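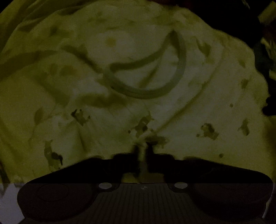 ## Can a machine do it yet? Part four: bags, bedding and the rag pile

Every month somebody writes in to ask whether they should hold off buying a new airer or a better mop until the robots arrive. My answer is still no. Buy the airer.

I'm not against machines. I have a dishwasher I would fight for. But a dishwasher works because you do the hard bit first: you scrape, you sort, you put the plate in the slot. The gadgets now promised for the bedroom and the laundry are supposed to do the hard bit themselves, and the hard bit is soft stuff. Bags, sheets, towels, socks. None of it holds a shape, and most of it is lying on top of something else.

So this month I've gone through the jobs readers asked about, with what I'd expect of a machine and how to do it by hand in the meantime.

### Thin plastic bags and wrapping

**Machine:** not yet. Two fingers can pinch plastic film, that much is easy. Knowing which fold is the top layer, and whether there are crumbs in it about to go all over the floor, is another matter.

**By hand:**

- Take it to the bin or outdoors before you shake it. Never over the bed.
- Turn it inside out and wipe it with a barely damp cloth. Leave it over a tap to dry.
- Fold it lengthways into a strip, press the air out with your forearm, then roll from the closed end.
- Keep one bag full of bags. When it won't shut, stop saving them.

### Clearing the bed

**Machine:** Pak-hei Hsieh wrote to say his nephew had seen a Riltel arm make a bed at a trade show. I asked three things. Was there anything on the bed to start with? Was the duvet plain? How many goes did it have? He asked his nephew, who said no, yes, and he'd come in halfway through.

My own bed on a Monday has clothes on it, a cushion that belongs in the other room and something I meant to take to the charity shop. Making the bed is the last two minutes. The rest is deciding where everything goes, and I've yet to see a machine do that in a house it hasn't been shown round.

**By hand:**

- Pick up dark things first. They hide in the shadows and end up in the white wash.
- Check under every raised bit of bedding for odd socks.
- Pull the cover from the two bottom corners, give it one good shake, then go round and straighten the pillows.
- Put the light on. I know people who tidy a bedroom in the half dark and then wonder where the other sock went.

### Keep, mend or rag?
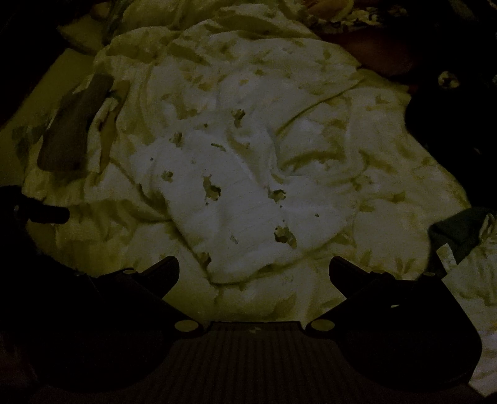

*Too many holes to darn. This one goes in the rag pile.*

**Machine:** this is where I dig my heels in. Suppose a gripper can pick up a white cloth from a patterned cover without bringing the cover along too. Good. Now it has to know that the leaf pattern showing through is a hole and not a print, that a frayed edge will run in the next wash, and that you'd still quite like the cloth for the car. Fatos Lazarević, who mends linen for a living and has done for 22 years, tells me she sorts by feel as much as by eye. She holds it up to a window and tugs.

**By hand:**

- One small hole near an edge: trim and re-hem.
- One in the middle: patch it, if the cloth round it is still sound. Pull gently either side and listen for threads going.
- Several, with fraying: cut it up. Use sharp scissors, and cut between the holes to get decent squares.
- Wash new rags once by themselves. They shed fluff like a moulting cat.
- Don't give torn towels to the charity shop without asking whether they take rags.

### What about the price?

Shu-fen Pan sent me the leaflet for the Vunholm folding cabinet, at 3000 pounds. You clip each item on by hand, the right way up, one at a time. It won't take socks, fitted sheets or anything smaller than a tea towel. I fold a shirt quicker than I could clip it on, and I'm slow.

There is a cheaper one from Plondasano at 579. Same clips.

If any reader has one of these and uses it every week, do write and tell me I'm wrong. I'd want to hear about an ordinary wash load, straight from the basket, with the tights knotted round everything.

Next month: limescale, and So-ying Kan's method for getting candle wax out of a tablecloth.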